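고구마 저장 온도와 습도가 무게 감소 및 부패에 미치는 영향
생활과학 탐구 과목 기말 프로젝트 보고서

조원: Rhea Tiongson, Khải Cao, Danilo Agbayani
지도: Bienvenido Castillo 선생님

1. 주제를 정한 이유

우리 조는 처음에 감자 싹을 조사하려고 했다. 그런데 작년 조와 주제가 겹쳐서 고구마로 바꾸었다. Danilo네 집에서는 겨울마다 고구마를 상자째 사서 베란다에 두는데, 2월쯤 되면 아래쪽에 있던 것이 물러져서 버리는 일이 많다고 한다. Khải네 집에서는 냉장고 채소칸에 넣는다. Rhea네 집에서는 신문지에 싸서 부엌 선반에 둔다. 세 집의 방법이 모두 달라서 어느 쪽이 덜 상하는지 비교해 보기로 했다.

2. 미리 조사한 내용

고구마는 더운 지방에서 온 작물이라 추위에 약하다. 책과 농업 관련 자료에는 섭씨 12도에서 15도 사이, 습도 85퍼센트 이상이 저장에 알맞다고 나와 있다. 10도 아래에 오래 두면 저온 장해를 입는다. 저온 장해를 입은 고구마는 겉이 멀쩡해 보여도 속이 갈색으로 변하고, 삶아도 가운데가 딱딱하게 남는다. 반대로 온도가 너무 높으면 싹이 트고 호흡이 활발해져서 속에 바람이 든다.

수확 직후에는 큐어링이라는 처리를 한다. 온도 30도 안팎, 습도 90퍼센트 정도의 방에 며칠 두어 캘 때 생긴 상처에 코르크층이 만들어지게 하는 과정이다. 코르크층이 생기면 수분이 덜 빠져나가고 곰팡이가 들어가기 어렵다. 가정에서는 큐어링을 한 것인지 아닌지 모르고 사는 경우가 많다. 우리가 산 고구마는 상자에 적힌 안내문에 큐어링을 마쳤다고 되어 있었다.

3. 재료와 방법

고구마는 Jollgate 농산물 직판장에서 한 상자를 샀다. 너무 작은 것과 깨진 것은 빼고 20개를 골라서 네 조건에 다섯 개씩 나누었다. 고른 고구마 전체의 무게는 처음에 모두 더해서 적어 두었고, 그중 가장 무거운 것은 655그램이었다. 크기가 한쪽에 몰리지 않도록 무게 순서대로 줄을 세운 다음 하나씩 돌아가며 배정했다.

가 조건: 냉장고 채소칸, 비닐봉지에 넣음
나 조건: 부엌 선반, 신문지에 하나씩 쌈
다 조건: 베란다, 종이 상자에 뚜껑을 덮음
라 조건: 복도 창고, 뚜껑에 구멍을 낸 스티로폼 상자

온도와 습도는 Plivero 온습도계를 조건마다 하나씩 넣어서 아침 8시와 저녁 8시에 읽었다. 무게는 매주 월요일에 1그램 단위 주방 저울로 쟀다. 저울은 재기 전에 1,000그램 추를 올려서 확인했다. 측정 기간은 6주였다. 마지막 주에는 모두 반으로 잘라 단면을 보았고, 각 조건에서 하나씩 쪄서 맛을 비교했다.

고구마를 만질 때는 흙을 털기만 하고 물로 씻지 않았다. 처음 조사할 때 조원끼리 상처 기록 방법이 달라서 기준을 새로 정했다. 상처는 긁힘, 패임, 흉터 세 가지로 나누고 위치는 끝부분과 가운데로만 적었다.

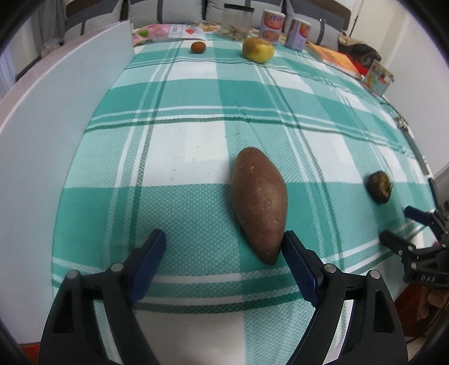 겉모습 조사는 무게를 재는 일보다 시간이 오래 걸렸다. 같은 자국을 두고 한 사람은 긁힘이라고 하고 다른 사람은 흉터라고 해서, 두 사람 의견이 다르면 세 번째 사람이 정하기로 했다. 체크무늬 천 위에 놓인 적갈색 고구마를 예로 들면, 한쪽 끝 가까이에 있는 누르스름한 자국은 흉터로, 가운데의 색이 옅은 부분은 긁힘으로 분류한다. 이 고구마처럼 가운데가 굵고 양 끝이 가늘어지는 모양은 상자 안에서 끝부분이 다른 고구마와 부딪치기 쉬우므로 끝부분을 먼저 살폈다. 색의 변화는 눈으로만 판단했기 때문에 정확도가 높지 않다.

4. 결과

냉장고(가 조건)의 온도는 3도에서 6도 사이였다. 무게는 가장 적게 줄어서 평균 2.1퍼센트 감소에 그쳤다. 비닐봉지가 수분을 막아 준 것으로 보인다. 그러나 잘라 보니 다섯 개 중 네 개에서 속이 갈색으로 변해 있었고, 그중 두 개는 껍질 일부가 움푹 들어가고 물렀다. 찐 것은 가운데가 서걱거렸다.

부엌 선반(나 조건)은 19도에서 24도였다. 무게는 평균 9.4퍼센트 줄어서 가장 많이 감소했다. 4주째에 두 개에서 싹이 나왔고 6주째에는 네 개로 늘었다. 썩은 것은 없었다. 찐 것은 달았지만 섬유질이 질기게 느껴졌다.

베란다(다 조건)는 온도 변화가 가장 심했다. 낮에는 16도까지 올라갔고 새벽에는 4도까지 내려간 날이 있었다. 무게 감소는 평균 5.8퍼센트였다. 상자 바닥 쪽에 있던 두 개에 검은 곰팡이가 생겼다. 그중 하나는 처음 조사에서 끝부분 패임이 기록된 고구마였다.

창고(라 조건)는 11도에서 15도로 책에 나온 범위와 가장 비슷했다. 습도는 78퍼센트에서 86퍼센트 사이였다. 무게 감소는 평균 3.9퍼센트였고, 썩거나 싹이 난 것은 없었다. 단면 색도 다섯 개 모두 고르게 노란색이었다. 맛 비교에서는 조원 세 명이 모두 이것을 1위로 골랐다. 다만 어느 것이 어느 조건인지 알고 먹었으므로 공정한 비교라고 하기는 어렵다.

5. 논의

무게 감소만 보면 냉장고가 가장 좋은 방법처럼 보인다. 그러나 속이 변한 것을 생각하면 무게는 저장 상태를 나타내는 기준으로 충분하지 않았다. 처음 계획서에는 무게만 재기로 되어 있었는데, Castillo 선생님의 의견을 듣고 단면 관찰을 넣었다.

베란다의 곰팡이는 온도보다 물방울 때문일 수도 있다. 추운 날 아침에 상자 안쪽이 축축한 것을 몇 번 보았다. 뚜껑을 조금 열어 두었다면 결과가 달라졌을지도 모른다. 상처가 있는 고구마가 먼저 썩는다는 것도 확인하고 싶었지만, 한 조건에 다섯 개뿐이라 결론을 내릴 수 없었다.

3주째에 나 조건의 온습도계 건전지가 떨어져서 이틀 치 기록이 없다. 그 이틀은 평균 계산에서 뺐다. 또 냉장고는 가족이 함께 쓰는 것이어서 문을 여닫는 횟수를 조절하지 못했다.

6. 집에서 해 볼 수 있는 방법

상자째 샀을 때는 먼저 전부 꺼내서 무르거나 깊게 팬 것을 골라 먼저 먹는다. 나머지는 하나씩 신문지에 싸서 구멍 뚫린 상자에 담고, 난방을 하지 않지만 얼지도 않는 곳에 둔다. 아파트라면 현관 옆 수납장이나 북쪽 방이 비슷한 온도가 된다. 베란다에 두어야 하면 바닥에 바로 놓지 말고 받침을 깔고, 밤에는 담요를 덮는다. 익힌 고구마는 냉장고나 냉동실에 넣어도 된다.

7. 역할과 비용

Rhea Tiongson: 무게 측정, 표 작성
Khải Cao: 온습도 기록, 냉장고 조건 관리
Danilo Agbayani: 고구마 구입, 베란다와 창고 조건 관리, 보고서 정리

고구마와 스티로폼 상자는 조원이 똑같이 나누어 냈다. 온습도계와 추는 과학실에서 빌렸고 발표 다음 날 반납했다. 남은 고구마 중 라 조건의 것은 발표 시간에 쪄서 반 친구들과 나누어 먹었다.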